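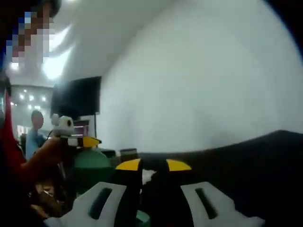

Does the robot get bored, doing the same thing again and again? One girl asked that at the Arkura open day in July, and the answer was no. A robot does not have feelings. People do get tired, so they stop for a rest every 50 tries.

Arkura teaches robots to do small jobs with their hands. A robot hand is called a gripper. Most grippers have two fingers that open and close. To teach the robot, a person holds a gripper and does the job first. A small camera records what happens. Later, a computer studies the recordings and looks for what they have in common.

One job is picking up a dustpan and brush.

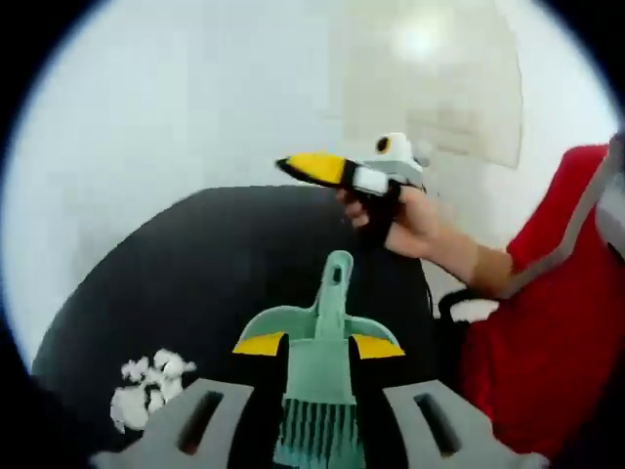

It takes a lot of tries to learn one job. The Flemer project has 2,592 recordings so far, and 710 of them are about cleaning up. Things are moved to new spots between tries – a robot that has only seen a brush in one place may not find it in another.

Visitors could try a gripper too. Squeeze slowly, lift, then let go. Soft things are harder than they look.

The next open day is at the Isov building. There is room for 200 people, and children need to bring an adult.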